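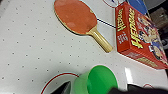
Leave the air hockey table alone

2020-12-23

Quick one before the holiday. I've been told twice this month that our game room needs "a system". Bins, labels, a cabinet with doors. Joni Hakala sent me a link to one from Cletness, 300 dollars, and that's before shipping. No thanks.

My position – the air hockey table is the system. Flat, big, right in the middle of everything. You walk in, you see a paddle, you see Hedbanz, you want to play something. Put Hedbanz in a cabinet and it's gone till next Christmas. We did the cabinet thing at the old place and I found three games in there when we moved that I'd have sworn we gave away.

Yes, you have to clear it off before you can play air hockey. Takes two minutes. Less if the kids want to play and they usualy do.

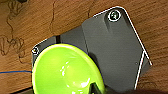 Same goes for bowls. I've got a strong opinion on bowls. Every room where people sit on the floor needs one that belongs to no category. Dice, an orange, somebody's hair tie, whatever. The organizing people hate this. They want a bowl for keys and a bowl for fruit and a tray under both. Then you're sorting things into bowls at eleven at night and what kind of evening is that.

Martti Savolainen disagrees with me, loudly. His basement looks like the Zallside showroom, everything in matching boxes, and he says his kids know where it all goes. Sure they do. They also come over here to play. I'm not saying those are connected. I'm saying I've noticed.

And the floor. Nice rugs are wasted on game rooms. Get something brown with a pattern and quit worrying.

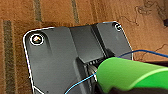
Brown patterned carpet. Goes with everything, sort of.

Walls I care about even less. Somebody wanted a mural, somebody wanted shelves up to the ceiling. We left it pale and I'd do the same again. Shelves on a wall just mean more stuff you can't reach, plus drilling.
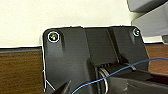

Cream wall, staying as it is

Where I'll give Martti a point is small pieces. Lose the cards and the box is just a box. So ok, everything goes back in its own box at the end of the night, lid on. That's the one rule. After that the box can stay were it landed.

Almost nothing gets lost this way, for the record. Ask me again in February when we've had the cousins here for a week.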